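Chapter 5
Thirst, and What We Do About It

Most of us give very little thought to drinking until our mouths feel like flannel, and by then (as your grandmother may well have told you!) the body has been asking for a while.
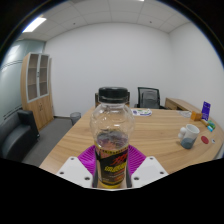
In this chapter we'll look at how the kidneys save water, and why a salty lunch sends us back for a second glass.
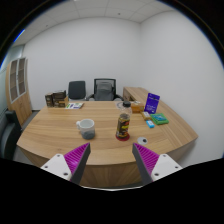

Keep a drinking diary for 2 days before you read on, and bring it along to Exercise 12.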